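01/02/2018

So the painting is happening. I said in November I'd have the back bedroom done before New Year and, well, it's the new year and I own two sample pots and a roller. That counts as a start!

I spent most of this morning at Gedetti with my face about an inch from the color cards. Whoever names these things must have a grand time. The blue I went in for is called Vatellow, which sounds like a cheese, and the gray I came out with as well is Istidach, which sounds like a sneeze. I asked the guy at the counter if he could tell me how dark the blue would go once it was on all the walls and he said "pretty dark." Thanks, buddy.

Mohit Goel came by after lunch to borrow the long ladder and stayed two hours (he always does, I don't mind, he brought samosas). He's very firmly on Team Gray. His front hall went navy a few years back and he says every single scuff shows, and he has two kids and a dog, so there are a lot of scuffs. I told him I have no kids and one elderly cat named Chin who mostly scuffs the couch. He did not think this was a serious argument.

We ended up at the kitchen table with tea going cold, talking about his mother's apartment and whether she'll ever let them replace the stove. She's had it since before the year 2000 and the oven door is held shut with a dish towel. She makes better bread in it than I've ever managed in mine, so I'm kind of with her.

Anyway, blue next to gray. I keep going back and forth on how much of each I want, and whether a hard line between them is too much for a room where I'm supposed to fall asleep. 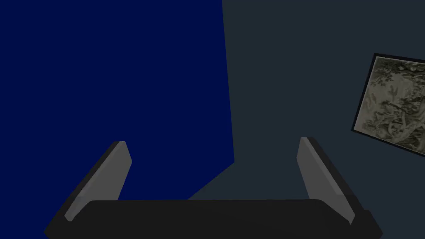 Later, after dinner

Ate the last of the samosas standing up. Then I got the notebook out and did the money, which I'd been putting off. With the primer and the good brushes and the new blinds I'm at 589 dollars, and that's before I've touched the floor. I had 400-something in my head for no reason at all. The blinds are the killer. I could hang a sheet for a while, I guess, I did that for a whole winter in the old place and lived.

Called my sister to complain and she wanted to talk about her knee instead, so we did that. She has 6 more weeks of physical therapy and hates every exercise except the one with the big rubber band. She votes blue, by the way. All blue, ceiling too. She's never been one for half measures!

Chin is asleep on the drop cloth, so nothing's getting moved tonight. Need to buy tape. Need to call about the blinds and see if they'll take the narrow one back.

Recent entries
The year I tried to like running
Soup, again
Mohit's ladder, my ladder
What to do with a box of keys
Chin goes to the vet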